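Greltley Crossings: reported wait times at land borders and ferry terminals

README, version 2, 14 Feb 2025

What you get

734 rows of wait times reported by travelers at 18 crossings, mostly on foot or by bus, with a few ferry terminals thrown in. One row is one trip by one person. The reports were pulled from the comment threads on the old Greltley travel board before it shut down, then cleaned up with Vutodeck and checked by hand where the text was unclear.

Please read the rest before you plan a trip with it. People write in when they stood in line for three hours. They rarely write in when they walked straight through. Any average you take from this file will be too high, and I don't know by how much.
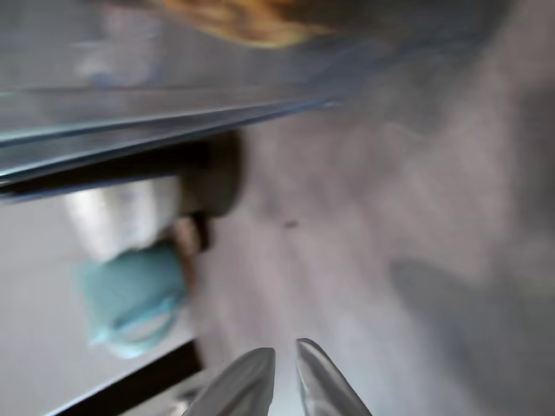
Vol. 2, p. 18

Columns

crossing_id: short code, listed in crossings.txt
direction: north, south, east, west, or blank
mode: foot, bus, car, ferry
wait_min: minutes, as claimed by the traveler
wait_type: "line" or "total"
hour_local: hour of arrival at the back of the line, 0 to 23
month: month only, no day
note: free text, lightly trimmed

The wait_type column is the one to worry about. "Line" should mean time standing before the booth, and "total" should mean everything including the bus unloading and the bag check. Plenty of posters didn't say which they meant. I left those blank in this version. Version 1 guessed, and I no longer trust the guesses.

Times are rounded the way people round them. There is a big pile at 60 minutes and another at 120, and I doubt the lines were that tidy.

Where it is thin

The Laltard ferry terminal has 50 rows, and nearly all of them are from April, when the holiday sailings run. Don't use it to say anything about winter. I have seen a chart going around that does exactly that - it was made from version 1 and it was wrong then too.
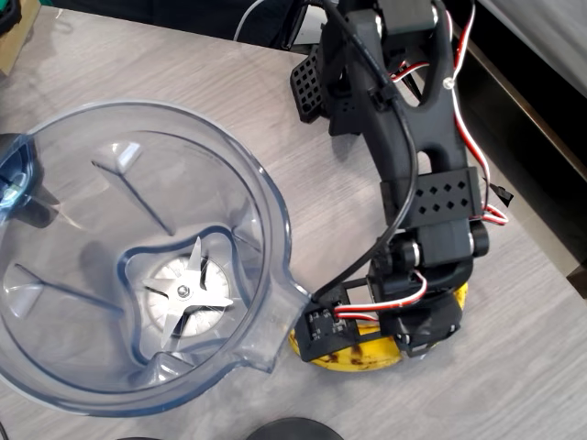 Night crossings are thin as well. Between midnight and 5 a.m. most crossings have no reports at all, and a blank there doesn't mean the crossing was closed or the line was short. Opening hours are not in this file. Look them up with whoever runs the crossing, and look again the day before you go.

Comparison with the Wilczyńska set

People ask whether this can be merged with the Wilczyńska bus delay file. You can join them on crossing_id, but that file measures how late the bus left the far side, and a bus can be late for reasons that have nothing to do with a border. I tried it and got a nice-looking correlation that I don't believe.

Known problems

- Duplicate trips, where a couple each posted the same wait. I removed the obvious ones.
- Direction is blank where the poster only said "coming home."
- Some notes complain about fees. The amounts are old and were never checked.

Use and corrections

Free to use and share with a link back to this README. Send corrections with the crossing code and the original wording if you have it. "This seems high" isn't enough for me to change a row - it probably is high, see above.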